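Keeping Wrenches in a Plain White Tray

Share 38 | Comments 2

My wrenches used to live in a canvas bag, and I could never find the size I wanted. Now the ones I use most go in a white plastic tray from the kitchen aisle at Ghanem. Rounded corners are easier to wipe out than square ones, and a thick lip gives you something to grip when the tray is full.

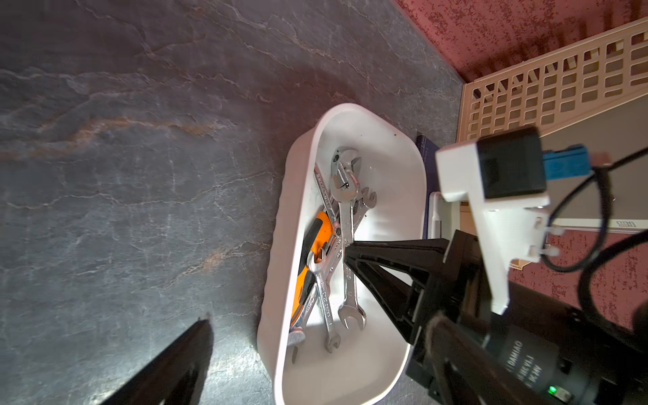
Put the adjustable wrench in last. It's the one you'll reach for first, and its head likes to snag on the others. Combination and open-end wrenches can lie any way they want between jobs. If you need them in size order, buy a roll.

Empty the tray every February, or whenever grit starts to collect. Tip the tools out onto an old towel and wipe each one with a drop of light oil on a rag. Rub along the shank – the stamped sizes fill up with grime and get hard to read. Small orange handles are worth having in a shop, as they show up well against white plastic.

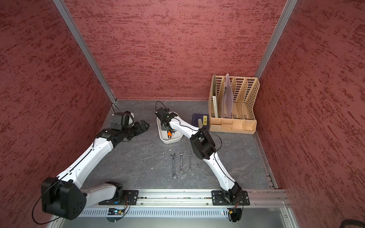

Cleaning the tray

Warm water and dish soap will do. For greasy spots I use a little Gellex paste on a sponge, then rinse twice. Skip steel wool, which dulls the plastic.

Dry the tray by hand before the tools go back. 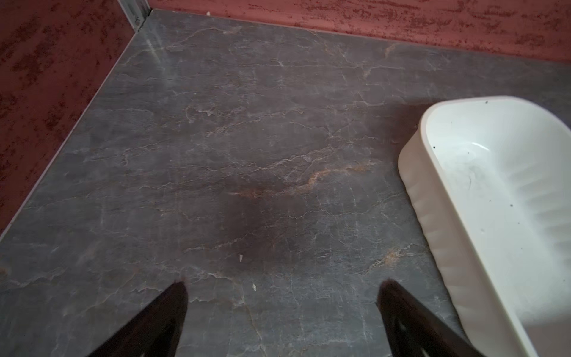
Rust marks on a work surface are best treated early, with a soft brush and a mild cleaner tested in a corner first. Gray marble patterns make this harder than it sounds. Where the veining has rusty orange streaks of its own, you can scrub a long time at something that is part of the pattern. A white tray shows everything, down to a few dark specks on the inside, so go over it once more with a damp cloth.

Related tips
Oiling a Squeaky Vise
What to Do With Odd Screws
Sharpening Garden Shears

Contact | Copyright Jarkelura Home Tips | Back to top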